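March 9, 2018

Up before the alarm. Toast in one hand, shoes in the other, missed the first bus anyway. Writing this on my lap on the late one home so excuse the handwritting, future me.

Glass day. Has been coming for weeks and I'd been pretending it wasn't. Juwita wants the whole side bench sorted before the May intake, every beaker and flask out of the cupboards, looked at, written down, put back somewhere sensible. The list from last time is useless, half of it in pencil, and somebody has spelt Erlenmeyer four different ways. One of them was me.

Started with the good stuff from the Plokora order. Put a few bits along the back by the wall so I could see what a tidy bench might look like before filling the rest of it. Beaker, tube rack, flask. Black top, pale wall, clear glass, so of course you can hardly see any of it unless the light catches. The rack is the worst, I put my hand out for it twice and got the tubes instead. No harm done.
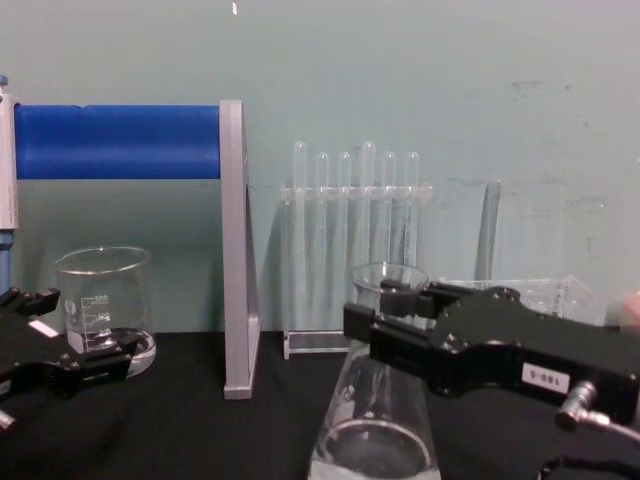 Side bench, glass day. Beaker with the 500 mark, rack with six tubes, flask by the neck.

Tubes annoyed me. Six in a row and they don't sit level, first and fourth stick up higher than the others. Took them for a bad batch. Tirta says different lengths, two makers, been mixed in the drawer since the Hutapea lot moved out. Could be. Have put "check tubes" on the list, underlined, and will now forget it till May.

Tea at eleven, no biscuits. Juwita on the phone to Usilow for most of it, about the invoice. They have us down for 3000 pipette tips and we asked for 3000 pipette tips, so you'd think that would be the end of it, but they sent 430 and want paying for the lot. She was very calm. I would not have been. She wrote the two numbers on a bit of card and kept tapping it with her pen while she talked. They are ringing back tomorrow. They won't.

Then back to it. Cupboard under the sink — awful. Funnels inside funnels inside a jug. One stopper that fits nothing we own, kept it, obviously. Found my good marker pen, missing since Christmas, dried out. Found nine lids and not one jar. Washed what needed washing, which was most of it, and my hands are like paper now. Must buy cream. Must also buy milk, bulbs for the landing, card for Mum.

Tirta came in after lunch and wanted to know why everything is against the wall. Because it won't get knocked, I said. He said it'll get knocked reaching over things to get to it. We went round on that for a bit. He's a front of the bench person and I am a back of the bench person and it has been like this for two years. Juwita says short things in front, tall things behind, and leave the middle clear for working, and can we please both get on. So that's the rule now. I've written it on the inside of the cupboard door. 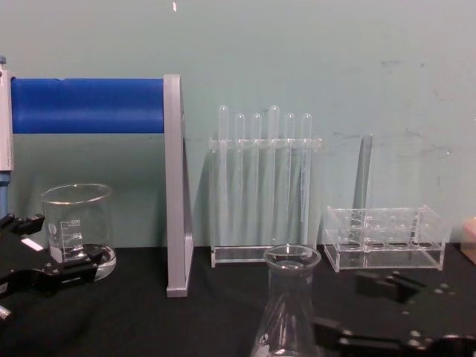 Wall needs a coat of something too. Asked about paint, was told after the intake, meaning never. It's a nice colour underneath, that minty green, but it's scuffed and there are grey smudges all over the right hand side and I can't stop looking at them now I've started. Had a go at one with a damp cloth and made a bigger, paler smudge. Stopped.

Labels next. Did the shelves in the order they come, B for beakers and so on, then ran out of tape at F. Flasks have half a label. Stuswood sell the wide tape but only in a box of ten, and it's my money till the petty cash opens again, so flasks can wait. Big ones on the bottom shelf, small ones at eye level. The tall cylinders don't fit anywhere standing up and I don't like them lying down, they roll. Asked Tirta if he could put a lip on the shelf. He said yes in the voice that means no.

Broke one thing all day. Small beaker, chipped already, slipped in the sink. Writing it down because Juwita asks and I always say none.

Left at ten to six. Turned back at the gate for my scarf and had another look at the bench with the big lights off. It did look better. Not finished, the drawers haven't been touched and there's the whole tall cupboard to go, but better.

Soup from the freezer tonight, the lentil one I think, no label on that either. Phone Mum before eight. Bus is stuck behind a lorry at the bridge and my pen is goin

Different pen. Home now, it was the leek one. Mum out. Tomorrow: drawers, tape, ring Usilow if they haven't rung us, take own biscuits.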